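Trerkell Suture Tracking Module
Research edition, for wrist-view and endoscopic video 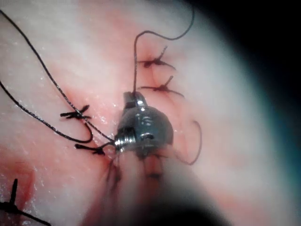 Trerkell is a software module for labs working on automated suturing. It takes live video from a surgical robot and returns the path of each thread, the position of each tied knot and the pose of the instrument tip. It was developed by Ro-un Chae and Yu-na Kwon at the Lim laboratory and is supplied and supported by Huston Brosby.

Most thread trackers are tuned on a single strand over a plain background. Interrupted stitches are harder. Loose thread crosses finished knots, trimmed tails look like short strands, and glare from tissue and polished steel breaks the line. Trerkell labels knots and tails first, then traces the remaining thread as continuous curves. Where a strand passes behind the instrument, the module keeps both ends and gives a confidence value for the join.

Test results
The method was tested on 1897 labelled images with black thread on tissue. Tied knots were found in 98 per cent of cases. Most misses were knots at the border of the view or behind an out-of-focus shaft. Results for coloured or clear thread are not included in this release.

What is supplied
Tracking software with a licence for 3 workstations
Trained model and the labelled test set
Calibration target for the instrument wrist
Printed manual and 4 hours of remote setup help

Requirements
A workstation with a dedicated graphics card, and a colour video feed from the robot. Stereo is supported but not needed. Recalibrate after any change of instrument.

Limits of use
For research only. The module does not control the robot and is not approved for use on patients. Knot security is not measured.

Version notes
The April update improves tracing where two strands meet at the jaw. Existing licence holders can download it at no charge.

Page updated 25 April 2026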